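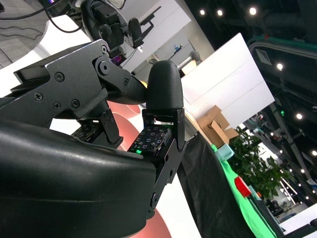 Ticket 34, lo sigo yo porque Vasilis está de vacaciones y me ha dejado la cola entera (¡gracias, majo!). Resumen para quien entre ahora: la mano de la célula Drunow suelta las cajas pequeñas a media maniobra, y desde que la tenemos en el turno de tarde nos toca recolocarlas a nosotros. Empecé por lo fácil, los tornillos del soporte del dedo y la articulación del pulgar, y luego el sensor con la cuadrícula de marcas blancas, el que queda entre los dos. El LED verde del borde está encendido, así que de momento no pido recambio.

16:10. Reinicio y 30 cajas seguidas. Se le caen 3, todas de las de tapa blanda. Las rígidas, perfectas.

16:45. Llamo a Senan Noonan, de Trinomton. Dice que bajemos la velocidad de cierre a 15 en el panel y repitamos. Lo hago y no cae ninguna, pero claro, ahora va más lenta que Cronin embalando a mano, y ya me lo ha recordado dos veces.

Aparte, y esto va para Gisau: antes yo embalaba y punto, ahora me paso media tarde vigilando y apuntando fallos. A mí me gusta, ¡eh!, pero en la hoja de turnos sigo saliendo como embaladora y alguien tendría que cambiarlo.

Estado: abierto. Mañana pruebo con 20 cajas de tapa blanda y lo cuento por aquí.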